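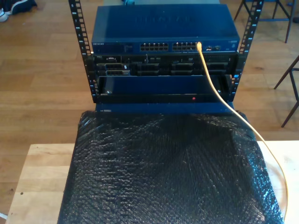

Progress report: Hurik open contracting pilot, second reporting period

Prepared by Mahlet Lemma for the Albers program office

This report covers work on the Hurik pilot from the end of the last reporting period through September. The pilot publishes contract and payment records for public building work in Gradthorpe, so that bidders and residents can follow a job from the first notice to the final account.

**Status**

The pilot now holds records for 36 building contracts let by the city. Most are small: school roof repairs, sidewalk work, drainage and one branch library. The two largest are the bus depot and the Grurkach Road bridge deck.

For each contract we asked the city for the notice, the bid list, the signed price, any change orders and the payment record. Notices and signed prices are complete. Change orders are the weak point. The public works office keeps them as scanned letters, often filed under the name of the site engineer, and four contracts still have no change order file at all. We have asked for these in writing and will report on the reply next period.
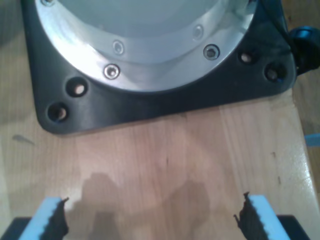 The bridge deck file took longer than planned. The contractor's payment claims used a different set of item numbers from the signed bill of quantities, and we had to match them line by line before the figures could go online. The city has agreed that new contracts will use one numbering system from bid to final payment. It has not agreed to go back and renumber older ones, and we don't recommend spending pilot funds on that.

**Training**

Two training sessions were held for city contract staff. The first dealt with entering records and the second with checking a change order against the original scope. Attendance at the second was lower than we wanted, as it fell in the same week as the budget submission. We will repeat the second session once the budget is closed.

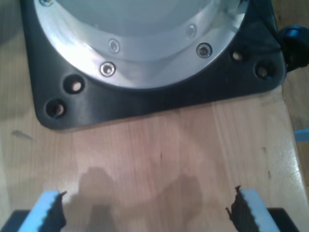 *Black base plate with metal ring, on a wooden tabletop*

**Bidder feedback**

Smaller contractors told us the bid notices are easier to find than before. Their main complaint is the time between the opening of bids and the award. The city does not record the reason for a delay, so we can publish the dates but can't explain them. We have proposed adding a short reason field to the award form. The city attorney is reviewing the wording.

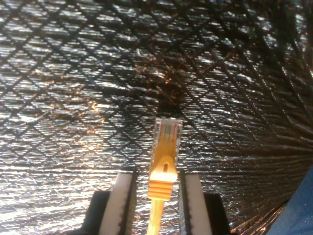

*Yellow Ethernet cable against quilted foil insulation*

**Spending**

Spending is within the approved budget. Staff time ran over on record matching and under on travel. We ask Albers to approve moving the unused travel money to the staff line. No other changes are requested.

**Next period**

- Obtain the missing change order files
- Repeat the session on change orders
- Publish the final account for the branch library
- Agree on the award form wording with the city attorney
- Send Albers the draft handover plan for comment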